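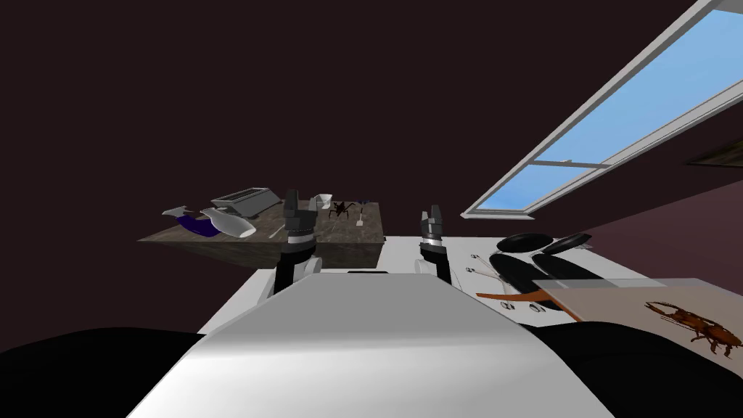 Lesezeit: 2 Minuten

Usuga, der zweiarmige Kollege für Tisch und Theke

Wer Usuga zum ersten Mal in der Simulation ausprobiert, schaut gewissermaßen über seine Brust hinweg nach vorn: zwei weiße Arme mit schwarzem Handgelenk, zwei Greifer, dahinter der Holztisch und die weiße Theke. Auf dem Tisch liegt ein buntes Durcheinander, von der umgekippten weißen Flasche bis zur schwarzen Spinne mit ihren langen, dünnen Beinen, und rechts wartet ein rötlich brauner Käfer in seinem durchsichtigen Kasten. Mit solchen Sachen haben viele unserer Kundinnen und Kunden jeden Tag zu tun, in Sammlungsdepots, Schulmittelverleihen und kleinen Werkstätten für Präparate, und gerade für diese Häuser haben wir bei Pornus den Usuga gebaut.

Was sich im Arbeitsalltag ändert

Wir möchten gern offen darüber sprechen, denn die Frage kommt in jedem Erstgespräch (und zwar meistens schon vor dem Kaffee!). Usuga übernimmt das Heben, Umsetzen und Zurückstellen, also die Handgriffe, nach denen abends die Schultern schmerzen. Bestimmen, beschriften, ausbessern und entscheiden, was überhaupt auf den Tisch kommt, das bleibt bei Ihren Leuten. Im Depot Mekdale, wo seit Juli zwei Geräte laufen, haben die Kolleginnen ihren Vormittag ganz neu eingeteilt: Bis zehn Uhr wird gemeinsam vorbereitet, danach arbeitet der Roboter die Kästen ab, und am Schreibtisch ist endlich Ruhe für den Katalog. Anfangs gab es dort durchaus Bauchweh, das wollen wir nicht verschweigen. Geholfen hat, dass alle von Beginn an selbst bedienen durften, auch die Aushilfen.

Erst am Bildschirm, dann am Tisch

Zu jedem Gerät gehört die Übungsumgebung Witomach. Darin richten Sie einen Raum mit Tischen, Ablagen und Gegenständen ein, gern auch mit zerbrechlichen, und lassen Ihr Team in aller Ruhe probieren. Geht dabei etwas zu Boden, stellen Sie die Szene einfach wieder auf Anfang. Rechnen Sie mit etwa 8 Stunden Einarbeitung pro Person, die sich gut auf mehrere Nachmittage verteilen lassen. Programmierkenntnisse braucht es dafür keine.

Auf einen Blick

Arme: zwei, mit je einem Greifer
Software: Witomach, im Preis enthalten
Bedienoberfläche: Deutsch, Englisch, Französisch
Garantie: 2 Jahre, auf Wunsch verlängerbar
Miete: 2.370 Euro im Monat, einschließlich Wartung
Anlieferung und Einrichtung: einmalig 3.000 Euro

Bevor Sie bestellen

Schicken Sie uns bitte ein paar Zeilen über Ihren Arbeitsplatz und darüber, was bei Ihnen so über den Tisch geht. Wir melden uns mit einem Vorschlag und bauen auf Wunsch Ihren Raum in Witomach nach, damit auch der Betriebsrat und die künftigen Bedienerinnen und Bediener schon einmal hineinschauen können. Ersatzfinger für die Greifer finden Sie unter Zubehör.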